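Room Turnaround Assistants (bedrooms), Broltora Serviced Lets 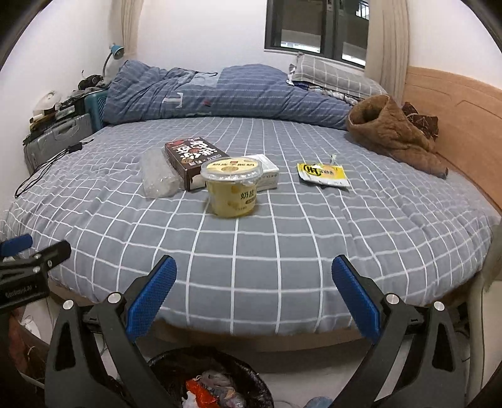

Bed before clearing: food packaging, clothing and bedding still in place.

Reference: 247
Posts available: 2
Reports to: Tomos Rowlands, Rooms Supervisor
Contract: part-time, fixed term to the end of March, with possible extension
Closing date: 20/06/2021

Broltora lets and services 83 furnished bedrooms across three buildings: Arnari, Dinsa and Zonska. Most are single rooms let by the month. Rooms are cleared, stripped and remade between lets, and tidied once a fortnight during a let where the resident has asked for it. The two posts cover the Arnari and Dinsa buildings. Zonska is fully staffed at present.

The work

Each room is handled in a fixed order. The bed is done first, as it is the largest flat surface in the room and tends to collect whatever the resident was last using. Typical items are drink cups, snack boxes, opened sachets, plastic bags and clothing. The assistant will:

- remove all food and drink from the bed before touching any bedding
- keep cups upright and carry them out separately from dry waste
- check boxes and bags for contents before deciding whether they are waste
- place opened sachets in the small lidded bin, open end up
- fold clothing and put it on the chair or shelf, never in a drawer
- shake out and fold the duvet, then set the pillow at the head of the bed
- inspect the fitted sheet for stains and crumbs, and change it if either is found
- wipe the headboard and the window sill
- tie back both curtains and check that the window catch closes

During a let, sealed food is left in the room, on the desk. Part-used food is left if it has a lid and is within date. Packaging with print in a language the assistant does not read should be treated as part-used food and left on the desk with a note. At the end of a let, all food is removed.

Bedding is supplied in sets. Residents may use their own, and many do, so patterns will not match the linen list. Resident-owned bedding is folded and left on the bed. It does not go to the laundry.

A full turnaround is allowed 52 minutes. A fortnightly tidy is allowed less, depending on room size. New starters are not timed in the first month.

Requirements

- Able to lift a double mattress at one corner and to carry a full linen bag down two flights of stairs
- Able to follow a written room sheet and fill it in legibly
- Careful with other people's belongings
- Available between 10 am and 3 pm on at least four days a week

Previous housekeeping or care work is useful but not required. A basic criminal record check will be carried out before the start date and paid for by us.

Conditions

Hours are 20 per week, with some extra hours in March when student lets change over. Pay is monthly in arrears. Tunic, gloves and shoe covers are provided. Shoes are not. There is no parking at Dinsa. Bicycles can be kept in the rear yard at both buildings. Holiday is pro rata and cannot be taken in the changeover weeks.

Selection

Shortlisted applicants will be asked to attend a short practical session in an unlet room at Arnari. The task is to clear and remake one double bed and complete the room sheet for it. Marks are given for the order of work, the handling of clothing and the accuracy of the sheet. Speed is not marked. A brief interview follows with Tomos Rowlands and Clive Crabtree, who is responsible for linen and stores.

How to apply

Send a letter of no more than one page, with the names of two referees, to Clive Crabtree at the Broltora office, Arnari building, ground floor. State the reference number and the days you can work. Applications may also be handed in at the Dinsa front desk before noon. Applicants who have worked for us before should give the building and the year.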